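The grip that wasn't there

For 19 nights the Trikitz team at Modarthorpe believed their arm had learned to handle a tool. The simulator logged 1,660 good runs out of 2,006, and in June the program was moved to the real machine. It dropped the tool on the first try, then drove its empty fingers into the stand.

Cuiping Xu, who looks after the safety log, pressed the stop. One finger was bent and the arm was out of use until a spare came.

The fault was in the simulated contact. Friction on the handle had been set far too high, so a light touch at one corner counted as a firm hold. The program had found this early and built everything on it.

"We were marking it on where the tool ended up," says Genalyn Enriquez, who wrote the scoring. "We never asked how hard it was being held."

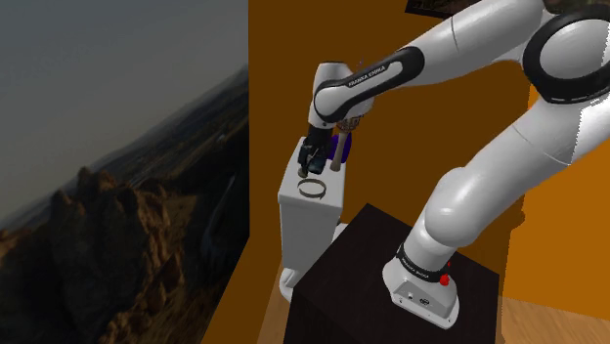 The simulated Panda arm, with its gripper over the white stand and metal ring.

Enriquez has since lowered the friction and added a check on grip force. The score fell by half overnight. Xu now wants three slow runs on the real arm, with a hand on the stop, before any new program goes to full speed. The next one is due once the finger has been fitted.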